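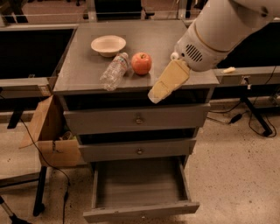 Kiltitz Wants $217 a Month to Tidy Your Bedroom

Friday, January 21, 2022

Home robot maker Kiltitz has opened orders for Clukico, a rental service that puts a robot arm in your house to clear surfaces and put things away in drawers. It costs $217 a month, and the first units are supposed to go out in March.

For that money, customers get the arm, a setup visit and software updates. They also get a two-year contract. Anyone who wants out early has to pay for the months that are left, a detail that sits well down the order page.

Kiltitz says Clukico can handle "everyday household items" from day one. The list it sent us is shorter than that sounds. It covers bottles, bowls, fruit and a few other things that are easy to grip. Clothes are not on it. Neither are charging cables, paper or anything with a lid that might come loose - in other words, most of what ends up on top of a dresser.

Then there is speed. The company's own figures give 84 seconds to pick up one item and place it in a drawer that is already open. Opening the drawer first takes longer, and Kiltitz would not say how much longer. At that pace, clearing 8 items would take more than 11 minutes.

The company also declined to share how often the arm drops things or gives up, saying results "vary by home." It would not let us try a unit without one of its own staff present.

Rival Gernar has been selling a similar arm to small warehouses, and has so far stayed out of homes. Testing firm Guerra says it plans to review Clukico once it can rent one like any other customer. Waiting for that review seems wise before signing up for two years.

Orders are open now, with a deposit of one month's rent. Kiltitz says the deposit can be refunded until the unit ships.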